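Utilside Workshop Guidance
Bench Practice for Tabletop Robot Arms: Handling Footwear and Other Soft Goods
Revised 26/01/2026

This page sets out the bench rules that apply wherever a pair of small robot arms is used to pick up, turn or place everyday household items. It covers shoes, sandals, slippers and similar goods. Sharp tools, glassware and anything containing liquid are covered on a separate page and should not be handled under these rules.

The rules apply to all Utilside rooms and to partner benches at Brirkier. Where a bench has its own local sheet, the stricter of the two is followed.

Setting out the bench

The tabletop should be plain, light in color and free of everything that is not part of the task. Light scuffs are acceptable. Tape residue, crumbs and loose thread are not, and should be wiped away with a damp cloth at the start of each session. Let the surface dry fully before the arms are powered.

One mat is used to mark the work position. It should be a single strong color that does not appear on the item, and it should lie square to the near edge of the table. A blue mat suits most white or pale footwear. Mats that have begun to curl at the corners are replaced. 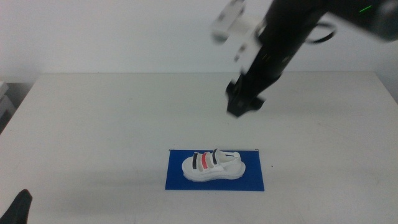 Cables need particular attention on benches with two arms. Each cable should have enough slack for the full reach of the arm and no more. Before the first run, move each arm by hand or at low speed through its widest swing and watch the cable the whole way. A cable that touches the tabletop, the item or the other arm must be rerouted and the swing repeated.

Placing the item

Place the item on the mat with both arms stopped. Reaching in while an arm is slowing down is not permitted, even when the gripper is well clear of the mat.

Footwear is set down on its sole unless the task sheet calls for another position. The toe direction given on the sheet is followed exactly - a sandal turned end for end is a different task and must be logged as one. Straps should be fastened and lying flat. Loose buckles, price tags and paper stuffing are removed first.

Items for shared benches must be clean. Worn shoes may be used if they have been brushed and aired, but the soles must be free of grit, which marks the table and works its way into finger pads.

Approach and grip

The approach should be slow over the last part of the travel, and the fingers should be open wider than the part to be gripped before they come level with it. For open sandals, the preferred grip is on the sides of the sole. Straps are a poor place to lift from. They stretch, they twist the item as it rises, and on cheaper goods the glue may give way. 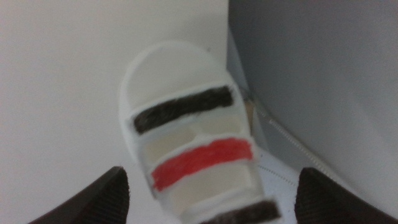 Wrist cameras help with the final alignment but give a narrow view. Operators should check the fixed view as well before closing the fingers, particularly when there is a tray, a box or a panel close to the item. If the two views do not seem to agree, stop and look at the bench directly.

Grip force starts at the lowest setting and is raised one step at a time. Foam soles show finger marks easily. If a mark is still visible after a few minutes, the setting was too high, and the new limit is written on the task sheet.

A dropped item is left where it falls until the arms have stopped. It is then checked for damage, returned to the mat by hand and entered in the log as a drop. Drops are not counted against the operator.

Rest positions and pauses

During any pause, both grippers are held clear of the item and clear of each other. An arm should never be left resting its weight on the tabletop or on the mat.
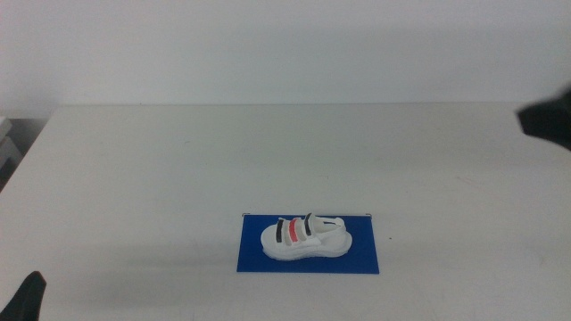 Pauses longer than a few minutes call for a full stop with the drives off. The person stepping away tells the other person in the room and leaves the stop button uncovered. On Layug benches the drives must also be switched off at the wall, as the front switch on the older control boxes leaves the brakes powered.

Only one person gives commands at a time. When the work changes hands, the outgoing operator says so aloud and waits for an answer before letting go of the controls.

Care of the fingers

Finger pads are inspected at the start of each day and whenever a grip slips without a clear reason. Look for flattened ribs, lint and threads. Lint can be lifted with a soft dry brush. Solvents are not used on the pads, and tape is not used to repair them.

Flirent pads are changed after 1,000 grips or at the first sign of splitting, whichever comes first. The count is kept in the bench log and starts again from zero with each new pair. Both pads are changed together, even if only one is worn. Allow nine minutes of slow open-and-close movement before putting a new pair to work.

Furniture beside the table is kept lower than the work surface wherever possible, and drawers on that side stay shut while the arms are on. Stands and poles should be fixed so that a light knock will not move them.
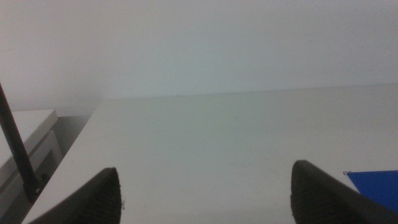
RECORDS AND REPORTING

A log entry is made for every session, including sessions in which no item was lifted. It gives the bench, the item, the grip setting, the number of drops and any change made to the layout. Entries are written at the bench and are not filled in later from memory.

Any contact between an arm and a person is reported the same day, however slight. The bench stays out of use until the report has been read and signed.

Completed logs are kept for two years. Requests for a change to these rules may be sent in at any time and are reviewed each January.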